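Chapter 7
Rooms, Walls and the Way Sound Gets Around

I once rented the top half of a house in Tostow where I could hear the neighbour stir her tea. I couldn't hear her telly, which she had on most of the evening, and I couldn't hear her dog. But the spoon going round in the cup came through as clear as if she'd been sitting next to me. It drove me a bit mad, to tell you the truth, and it's the reason I ended up reading about building sound at all.

So what was going on? My first guess was a thin wall. The wall was brick, though, and a good thick one. The spoon was getting in through the shelf her cup sat on, which was fixed to a timber that ran right under both our floors. The telly stood on a rug on the far side of her room, and it had only the air to work with.

You'll meet those two paths over and over in this chapter, so let's name them now. Airborne sound starts in the air (a voice, a radio, a trumpet) and has to push on a wall or a floor before it can get to the other side. Structure-borne sound starts with something touching the building — a heel, a chair leg, a spoon in a cup on a badly placed shelf. It's already in the timber or the concrete before anyone has heard a thing, and it can travel a surprisingly long way.

You can try this for yourself in a minute or so. Get a friend to talk at one end of a long wooden table while you listen from the other end. Now put your ear flat on the tabletop and ask them to stop talking and scratch the wood lightly with a fingernail. The scratch will sound enormous! Lift your head and it almost goes away.

Now for the room itself. When you clap in a room, some of the sound comes straight to your ears and the rest heads off and hits things. Walls send it back, floors send it back, and window glass is quite good at sending back the higher notes while letting some of the low ones slip outside. Each surface keeps a little for itself. How much it keeps depends on what it's made of, how rough it is and what's behind it, and we'll give that a proper number in section 7.2. 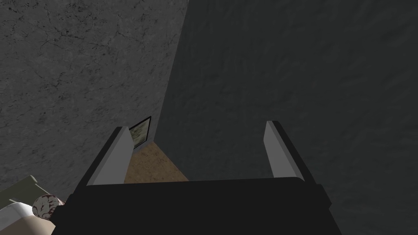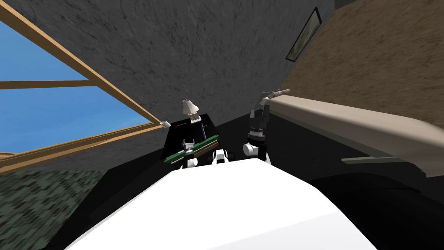
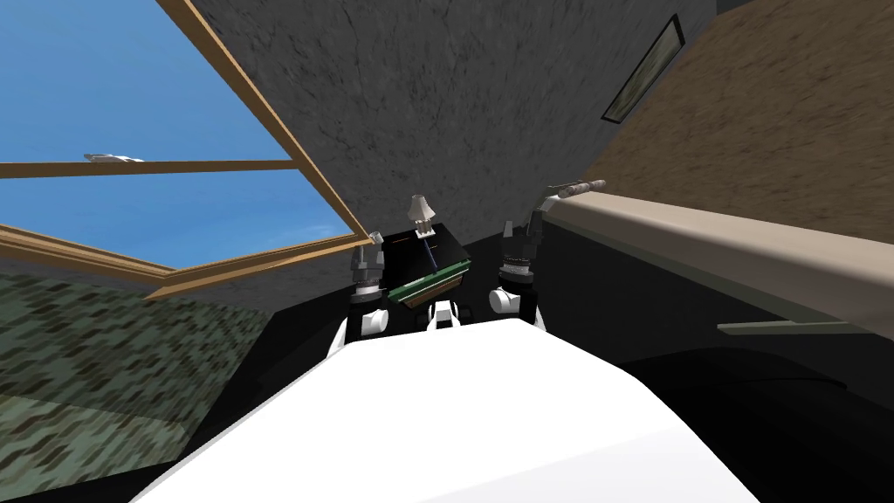
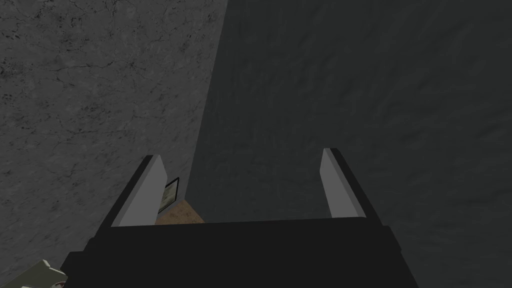 Figure 7.1 Rendered indoor views. The second shows a window with a light wooden frame next to a large grey wall.

Angles matter too. Sound bounces off a big flat surface much the way a ball does, coming away at the same slope it went in. Two bare walls facing each other will pass a clap back and forth between them, and you hear a fast, buzzy sort of rattle called flutter echo. Stairwells are full of it. Tip one of those walls a few degrees and the rattle mostly disappears, which is why music practice rooms so often have a wall that looks as if the builder got it wrong.

Size comes into it as well. Sound moves through ordinary room air at around 2,125 metres every 6.2 seconds or so (I'll let you do the division, it's good practice), and in a small bedroom the bounces arrive so soon after the clap that your ear folds them all into one sound. You don't notice an echo. You just feel that the room is "live" or "dead", and most people can tell which before they've put their bag down.

The low notes are the awkward ones. A note at 500 hertz has a wavelength a fair bit shorter than a kitchen bench, so a thick curtain can do something useful with it. Go down a few octaves and the wave is longer than the room. It takes no notice of your curtain whatsoever.

Later on we'll follow two buildings from start to finish. The Stilla is a small recital hall with a lovely shape and a dreadful floor, and the Pappas is a block of flats where every complaint came from the plumbing. The drawings for both are at the back of the book, beginning on page 241. Have a look at the Pappas plans now, before you've read anything more, and pencil in where you think the noisy pipes ran. Keep your sketch, as you'll want it for section 7.5.

Before you start section 7.1, you should be comfortable with frequency and wavelength from Chapter 2. If the word "octave" made you wince just then, go back and do the ruler exercise again.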